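Work and Automation, Unit 4: When the sorting bench changes
Handout prepared by Shih-chieh Leung, 12 June 2018

Welcome back, everybody, and thank you for the lively notes you sent in after the last unit (I did read them all, even the very long ones). This time we stay with one workplace, the returns hall at Greltomgate, where 341 people used to unpack and sort mixed household goods by hand.

1. What the job was

A sorter picked up whatever came next, turned it over, and decided where it should go. People who had done it for years told us they hardly noticed themselves deciding, and I'd like you to keep that in mind when you read the Mosquera interviews, especially the second one.

2. What the gripper has to be taught

Before any arm reaches the hall, the picking is tried out in simulation, with things of awkward shape lying close together. A rounded red body topped with an open lattice, say, with a pale slab behind it and something green close by. Where would you put your own finger and thumb? 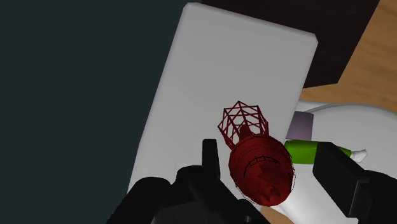
3. What changes for the people

At Greltomgate two sorters from each shift moved over to checking trial picks, and I have to say they were very good at it! They knew which objects roll and which have weak parts. Their pay grade, though, stayed as it was until March, and that caused a good deal of bad feeling, which we'll talk through together.

For next time

Please read the Stetinska chapter, and write roughly 440 words on a job you know well: which part of it would be hardest to explain to a machine, and who would you ask?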